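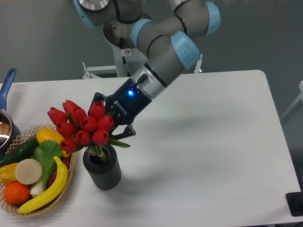

Will the arm take over my display work, and what should I be asking?

Posted by marrowfat_jen, 9/20/22

Hello all, first time posting, so forgive the ramble. I dress display tables for a firm called Phromma, which means fruit baskets, kitchen bits and tulips in vases, set out the way the customer wants them. There are 44 of us, and I've been doing it long enough that my hands know where everything goes. In April we were told that an arm would be learning the vase work, and I've been asked whether I'd like to move across to looking after it.
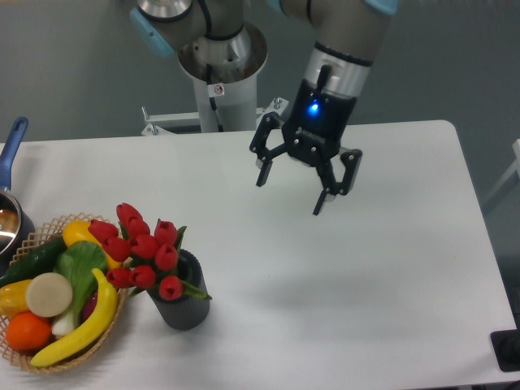
I do want to say yes, I think, but I've never so much as changed a fuse without ringing my brother. My pay stays the same for now. Has anyone here made this sort of move, and what do you wish you'd asked before you signed? I'm also a bit worried about the girls who only do flowers, as they haven't been offered anything yet.

Ginevra De Luca

Oh, do go for it, but get things in writing first! We had much the same at Grundon, where I packed gift hampers for years, and I was every bit as nervous as you sound. The part I missed was the hand work, and that's a real loss, so don't let anyone tell you you're being soft about it. The part I liked was that people started asking me things, because I knew how a stem behaves when you hold it too low and the engineer (a lovely lad) didn't.

What I'd ask for, before you say yes:

1. Proper paid training, with a date on it. I was given a folder and a cheerful wave.

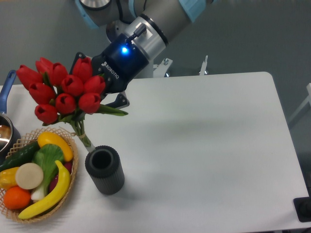

2. A pay review once you're trained. Looking after a machine is a different job and it should have its own grade.

3. A say in the pace. Ours was set at 700 pieces a shift by somebody upstairs, and the people refilling the baskets were the ones running to keep up with it.

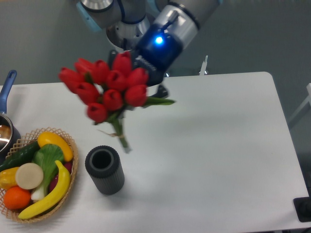 4. A turn at the table for the others. Ask if your flower girls can swap in with you for a few hours a week, so that they learn it as well and you aren't the only one who gets phoned on her day off.

And join the union if you haven't, love. Mine read the new contract through for me and found two things I'd have sailed straight past.

bekeck_nightshift

Depends on the firm. Ours got one in and nobody lost their job but they stopped replacing leavers.

tomasz.p

Agree with Ginevra on the pay review. I'd add, find out who is allowed to stop the arm. At Dotside it was supervisors only to begin with, and we'd be stood waiting for one to wander over while a vase sat in the wrong place. Once we'd all had the safety training we could stop it ourselves and everyone was a good deal calmer. Good luck with it, and let us know what you decide.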